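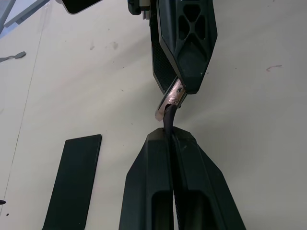
1. Background and scope

This report covers the measurement of standby power in student housing, carried out in the Solcombe residence block during November. The block has 26 rooms on one electrical riser. Each room has a desk outlet, a bedside outlet and a shared kitchen circuit. The work was done by Weidong Jiang and Olesia Pylypenko as the second-semester project in building services.

Standby power is the load drawn by equipment that is plugged in and switched off or idle. It is small per device and continuous, so it appears in the riser data as a floor that never drops to zero. The residence office had noted this floor but had no breakdown of it.

2. Method

Plug-in meters of the Flatis type were fitted at the desk outlet in five rooms and logged at one-minute intervals. Kitchen circuits were read by hand at the distribution board at 4 a.m., when occupancy load was lowest. Meters were checked against a resistive load of 1,000 W before use. One meter read low and was replaced.

Chargers with short fixed cables were logged separately from those with detachable ones. Residents tend to leave the fixed type in the outlet, and the two groups had to be kept apart in the spreadsheet.

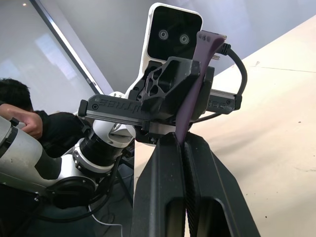
3. Results

The night floor for the riser was 380 W. Kitchen equipment made up the largest share, mainly the microwave clocks and the two older refrigerators — the latter are strictly a cycling load and were subtracted using the Sárközi procedure from the course notes. Desk outlets came second. Phone chargers with nothing connected were below the resolution of the meters and are entered as zero.

4. Sources of error

Two residents in the Sterska wing unplugged their meters over a weekend. The gaps were left blank and not interpolated. Hand readings at the board depend on the display settling, and we took the third value shown in each case.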